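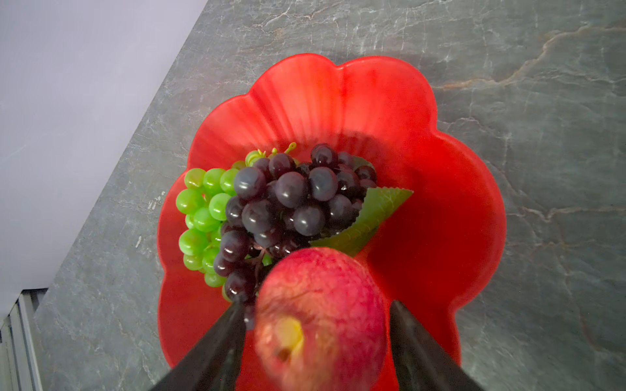
The right arm has been losing its gripper. It's still bolted on. The controller just stops believing in it for a second or so, then believes again, and in between the fingers do whatever they were last told, which is usually "keep squeezing."

I have now spent most of a week on this and I'm going to write it down here, because the official log has a field for Root Cause that accepts 47 characters.

Background for anyone new: two-arm cell, lavender walls, aluminum extrusion, stone-look top. I look after it. I didn't build it. The man who built it left for Loureiro in March and took the wiring diagram with him in the sense that it was only ever in his head.

First report came from Nandini Chowdary, in full: "right one got weird." I asked weird how. "Weird like a shopping cart."

I want to be annoyed by this but it was the most useful thing anyone told me all week. A shopping cart is fine until you turn it.

So I turned it. Parked the arm over the table, opened the terminal, rolled the wrist slowly one way, then the other. Fine. Fine. Fine. Rolled it faster. Fine. Went to get coffee. There was a fault in the log when I came back, timestamped while I was pouring.

Day two was spent on the theory that it was software. I like this theory because you can do it sitting down.

Rolled back the driver. Fault. Rolled it forward again. Fault. Turned on verbose logging, which produced a file so large that the editor asked whether I was sure, and I wasn't.

The verbose log did have one good line in it. Every dropout came with the shoulder nearly still and the wrist moving past a certain angle with the elbow bent up. You don't get that from software. You get that from copper.

Which I should have known, since it's copper every time. I keep a list. It's the connector, the crimp, the cable, the other connector, and once a moth.

Day three. Power off, actual off, the red handle, my own padlock on it. Then you wait for the drives to bleed down, and then you hold up the forearm with one hand while you do everything else with the other, because a six-axis arm without its brakes talking to anyone is a long heavy thing with opinions. (We do have a support stand for this. It's at the other site. It's always at the other site.)

Started at the base and worked up. Mounting plate bolts: all still at torque, paint marks lined up. I check them every time and they are never loose and the one time I skip it, well.

Base connector clean. Reseated it anyway. Shoulder connector clean. Reseated it anyway. Elbow connector clean, with one cable tie pulled so tight that the jacket had a waist.

I cut that tie off and felt the cable underneath. Kinked. Bent the kink with my thumb, meter clipped across the pair: open, closed, open, closed. A very small, very stupid doorbell.

Root Cause: "cable tie, too tight, elbow." 30 characters. Room to spare. I could have added an insult.

Here's the part I get preachy about. A zip tie on a moving cable is a clamp you've promised will never matter. Somebody pulls it snug because snug looks tidy, and it does look tidy, and then the joint goes through its whole range all day and every bit of bending lands on that one spot.

Put your fixed points where nothing bends. Middle of the link. At the joint itself the cable should be a bit sloppy. If it looks like a nice job with the arm at rest it's probably too short.

Ordered a new cable from Fotero. Lead time: 10 days. Ordered connectors and a reel of flex-rated wire from Nekard and made one myself, with the crimper that only I'm allowed to use because only I admit to having broken the last one.

First crimp: bad. Second crimp: lovely, wrong pin. Third crimp: fine. I'm not going to talk about the fourth connector.

Matilde Henriques came past while I was doing the pull test and asked if it was supposed to make that noise. The noise was me. 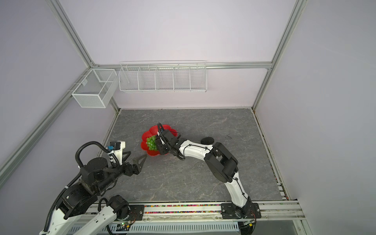 Routing on the right arm is what I changed most, so let me be boring about it. Wiring runs along the white links and gets held there, mid-link, loosely enough that you can get a fingertip under. Then at the far end you want slack for the wrist roll, and that's the thin black loop going over the top of the gripper. It looks like something somebody forgot to finish. I have had it "finished" for me twice. Please leave the loop alone.

How to size the loop, since I got asked: drive the wrist to one end of its roll, then the other, by hand if your arm lets you, and watch the cable the whole way. At the worst angle it should still have a curve in it. Straight means you're tugging on the connector. If it can hook on a finger it's too long.

Then do it again with the elbow up high, and again with the arm reaching down to the table, because the slack moves. That's the bit I got wrong the first time. Perfect loop with the arm stretched out, guitar string with it folded.

The left arm has the corrugated conduit over the shoulder and has never given me this fault. People point this out to me as though I might not have noticed.

Conduit isn't magic, though. It keeps the bend radius honest and it keeps things from rubbing, and it also hides everything, so when that cable goes I'll find out by surprise. I slide a hand along it once a month and feel for hard spots. Looks ridiculous. Works better than the condition monitoring add-on we trialed from Flikgate, which sent me an email every morning saying the arm was an arm.

Why not put conduit on both? Because I have one length of it left and it's too short, and the next size up catches at the elbow. I've asked for more. The request is in the system. I assume it's happy there.

Power back on. You'd think that's the end but swapping a cable means the gripper comes off the bus and back on, and ours forgets its zero when that happens. So: close the fingers on nothing, set zero, open to full, check the number, close on the steel gauge block, check that number too.

First try it read 2 mm with the fingers touching. Second try the same. Took a fingertip off and there was a flake of dried something in the seat. Grape, I would guess, from the color and from what I know of this cell.

Wiped the seats with alcohol on both arms while I was at it. The fingers get that worn gray-brown look pretty quickly and it's fine, it's only surface. What matters is that the tips meet square. Hold a strip of paper between them and tug. If it swings out to one side, one tip's leading.

Mine swung. Loosened the screws, closed the gripper lightly so the tips lined each other up, tightened them closed. Don't ask how many years I did that with the fingers open and a ruler.

Then the wrist camera check, since I'd had my hands all over that area and you will always bump the bracket, always, even if you swear you didn't. I swore I didn't. I had.

The test for that is low tech. Put something on the table, bring the gripper down over it, and see whether the two fingers come into view where they did last time. If one's creeping further in than the other, the camera has turned. Mine had turned a hair. Loosened, nudged, tightened, looked, nudged again, said a word, tightened.

Ran the shopping cart move overnight. Elbow up, wrist past the bad angle and back, about six hours of it, with the log open on the other screen.

No dropouts. I trust this about as far as you'd expect from someone with a list.

Nandini's sign-off, in full: "less weird."

Things I'm still chasing: whoever owns the pull gun we use for ties, because it's set to strangle. It's going in my drawer.

Also the little rubber boot for the elbow connector. I took it off, I put it on a clean cloth, and it has left the building.

Fotero has just emailed to say the cable shipped early.

It's the wrong length.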